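Trumov (motion planner)

Trumov is an open-source motion planner for two-fingered grippers, written mostly by Eduard Vondráček and Feven Tefera. I've been keeping this article up since version 2, so forgive me if I get a bit fond of it — I do try to stick to the facts!

Its job is the bit between seeing a thing and closing on it. Perception hands over a rough shape, and Trumov works out where the fingers should go and how to get them there without bumping the furniture. 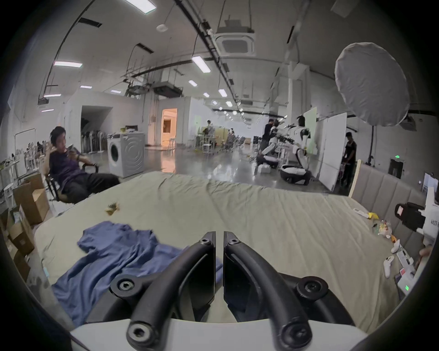
Soft goods are where Trumov earned its name. Most planners want a rigid model with tidy edges, and cloth hasn't got any, so Feven's approach was to score folds and ridges as places to pinch. A crumpled T-shirt like the blue one on the green sheet gives it heaps of candidates, and the wrinkles in the sheet itself give it plenty more that it has to throw out (my favourite part of the code, and the messiest). The default settings keep the best 48 and drop the rest before any path is planned.

The path search came later, from Digby Hapeta. It plans at 41 steps per move, a number he picked one Sunday and has defended ever since. Marites Evangelista wrote the replay viewer, called Codach, which colours each step by how close the fingers pass to anything else. I use it more than the planner, to be fair.

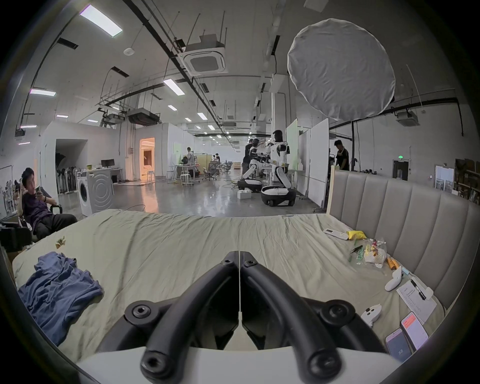 Does Trumov need a depth sensor?
Any source of 3D points will do, including points estimated from a single moving camera, though you'll want to loosen the clearance setting if they're noisy.

The test suite has 223 recorded grasps, and Reynaldo Quiambao looks after it. New behaviour doesn't get merged until it's been run against the lot. Support for three-fingered grippers is in a separate branch and has been since June.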